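Camavis pauses handheld gripper work after jaw fault

Camavis has stopped collection with its handheld gripper tools at the Pretstead site after a jaw failed to release on Friday. There were no injuries.

The fault appeared during a tabletop run, 11 minutes into the shift. The operator let go of the trigger and the fingers stayed closed on the object for almost 90 seconds. A second unit did the same later that morning.

Hélder Azevedo, who heads maintenance at the site, traced both cases to a return spring that had slipped off its seat. Finger pads and markers were within tolerance.
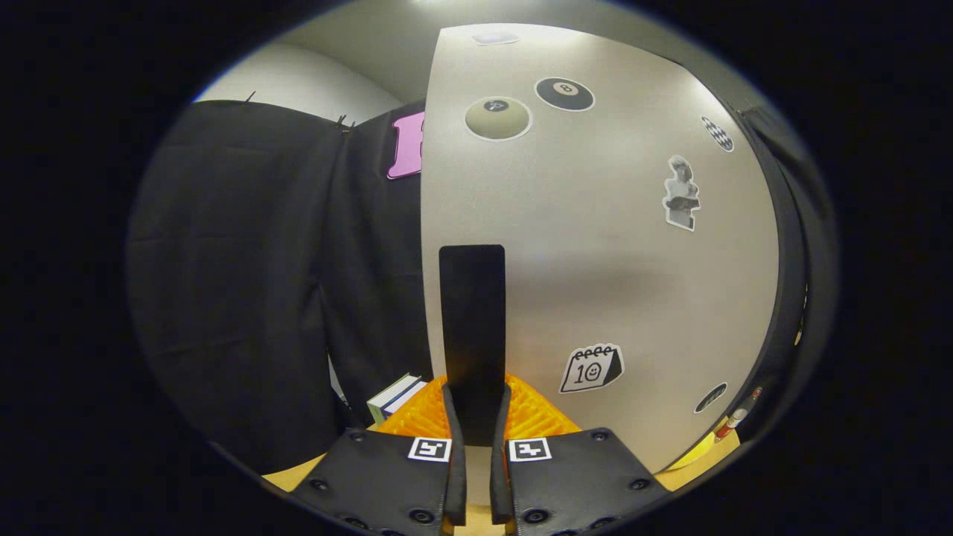
Both units came from the same batch, supplied by Merutora. The log for the first unit shows 1755 open-close cycles since its last inspection, and the service sheet sets no limit for the spring. Azevedo has asked for one to be added.

Work will resume once the springs in the batch are replaced. Recordings from the two faulty units are being held back until the jaw-width readings are checked.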